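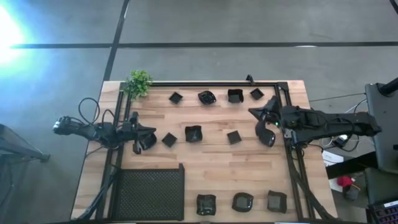

Most restaurants serve too much on one plate, and they have done it for so long that we judge them by it. I ran the kitchen at a small place in Durnell for 12 years, and the complaint I heard most often was about portions. People rarely said the food was bad. They said there wasn't enough of it, and they usually said so before they had finished. I now think the answer is to stop using the big dinner plate for everything. Set out small black dishes on a light wooden table, a few square ones and a round one with a wavy edge, and you have the start of a better meal. Each dish holds one thing, and you can tell what that thing is.

The big plate is a fairly lazy piece of equipment. The meat goes in the middle, the potatoes go to one side, and whatever is green gets pushed against the rim. Within two minutes the gravy has reached the beans. A cook who has spent time getting beans right does not want gravy on them, and a customer who ordered beans probably doesn't either. We put up with it because carrying one plate is easier than carrying five.

That is a real cost and I won't pretend otherwise. When we changed over at the restaurant, in September, the dishwasher's load more than doubled. Hanna Głowacki, who owned the place and signed the checks, had bought 568 small dishes from a closing-down sale in Skornton, and for the first month it seemed we were washing all of them every night. We had to hire another person for the weekend shift. Two of the servers disliked the change and told us so. Tables for two were too small for the way we wanted to serve, and we had to push some of them together.

The food coming back, though, dropped a lot. I used to scrape off rice by the pound. With small dishes, people ordered rice if they wanted rice. Some tables ordered it twice, and I was glad to send it out twice, because it got eaten.

Roman Czerwiński, who cooked at Pietrzak when I was starting out, holds the opposite view. He thinks small dishes are a way to charge more for less, and he has a case. I have eaten in places where three carrots cost 11 dollars and came on a dish the size of my palm. If the prices don't come down with the portions, the customer is being cheated, and no amount of nice tableware makes up for it. My rule was that a person who ordered the same amount of food as before should pay the same amount as before. We kept to that, except on fish.

He also says that people want their own dinner and don't want to share it. Some do feel that way. My father was one of them. But a small dish doesn't have to be shared. You can line up four of them in front of yourself and eat straight through without offering any to your wife – he did this at our opening week and had a fine time.

At home the argument is easier, as there is no one to pay. Leftovers that look sad on a big plate look like supper in three bowls. Children who won't touch a mixed plate will often eat the same food kept apart. The bowls don't need to match and they don't need to be good ones. Mine are chipped, and a couple of them used to hold candles.

I would still serve a roast on a platter, and soup needs a proper bowl. For the rest, I'd put the dinner plates on a high shelf for a month and see who asks for them.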